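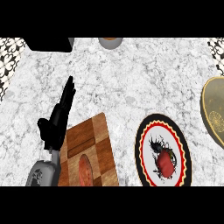
Figure 3. Simulated kitchen used in the stall study, seen from above. The left gripper is closed and empty over the marble, next to the checkered cutting board.

5.2 The stall at the cutting board

I want to spend a whole section on one failure, partly because it ate most of my September and partly because the success rates in the last section hide it completely. We ran 544 rollouts of the Onda policy in the simulated kitchen. Of those, 308 finished the task, and if you only look at the table you'd guess the rest were ordinary misses: a bad grasp here, a dropped item there. I guessed that too. Then Maarja Jankauskaitė started sorting the failed runs by where the gripper was when the clock ran out, and a big pile of them had stopped in pretty much the same place, fingers shut, hanging over the counter a little to the left of the board.

We call this a stall. In our logs it means that the arm is still getting commands at the full rate, nothing has tripped a limit, and the tip of the gripper stays inside a small region until the episode times out. The motion planner is happy and the controller is happy. The policy just keeps asking for tiny moves that cancel each other out (the commanded path looks like a scribble when you plot it). Figure 3 shows the kind of view we're dealing with. The task in this set is to move the item from the cutting board onto the plate with the zigzag border, so the gripper has to open, go down to the board, close, and cross the gap of bare marble.

My first theory was the board itself. All those light and dark squares looked like trouble for a vision encoder, and I was so sure of it that I swapped in a plain texture before asking anyone. The stalls went down a little and I was thrilled for one evening! Then Justinas Jaunzems reran both versions with matched seeds and the difference was gone. What I had seen was seed noise, and I should have matched the seeds in the first place. The runs with the plain board are left out of every table in this paper.

The second theory was the plate, which was Justinas's idea. Its center holds a red item with black splattered marks around it, and the item on the board is reddish too. If the policy was reading the plate as already holding the thing it was supposed to deliver, it might think the job was done. This one turned out to be partly right. We masked the plate center to flat white in the policy's input and left everything else alone, and the gripper went down toward the board more often. But it still stalled in plenty of runs, and in those it stalled a bit lower, with the fingers still closed. So the plate was pulling on the policy without being the whole story.

The rest of it came from the gripper state. Elīna Baranauskienė keeps our data conversion scripts, and while chasing something else she noticed that one of the source sets, Drastano, stores finger opening with the sign flipped compared with Herik. The converter was supposed to fix this. It did fix it for the actions, and it skipped the observations. During training the policy had therefore seen a closed hand labeled as open in one part of the data and labeled as closed in the other. Most of the time the pictures were enough to sort it out. Over the board, though, the arm covers a corner of the wood, and the wrist view in that pose is mostly pale stone. I think the policy fell back on the finger reading there, decided it was both holding something and not holding something, and split the difference.

We fixed the observations, retrained with the same settings, and ran the stalled starting states again from scratch. Stalls at the board became rare. We did see 5 in the new batch, and 3 of them had the item sitting low on the board, away from the groove side of our placement range, where I don't have a good explanation yet. Alfredo Cruzado thinks the crop of the main view matters – our renderer leaves wide black bands at the top and bottom, so things near the lower part of the counter can be partly lost. I believe him, but we haven't tested it properly and I won't claim it.

A word on safety, as one reviewer of an earlier draft asked why a robot that stops moving is a problem. In the simulator it isn't much of one. On a real arm I'd worry a lot more, because a stall doesn't look like a fault to the controller. The brakes stay off, the motors are live, and a person walking up sees a machine that seems to be finished. If anything changes in the view (a sleeve, say, or a hand picking up the plate) the policy may get unstuck and move. We don't have numbers for this. Ivana Espinoza wrote a small watchdog for the Urbonaitė runs in Section 6 that compares commanded path length with net tip travel over a sliding window and puts the arm in a hold when the ratio gets silly. It is a blunt tool, and it also fires during slow, careful grasps, so we set the window long and accept that it reacts late.

The flipped sign is corrected in the released converter. The old checkpoint is still up next to the new one, clearly labeled, for anybody who wants to reproduce the stalls.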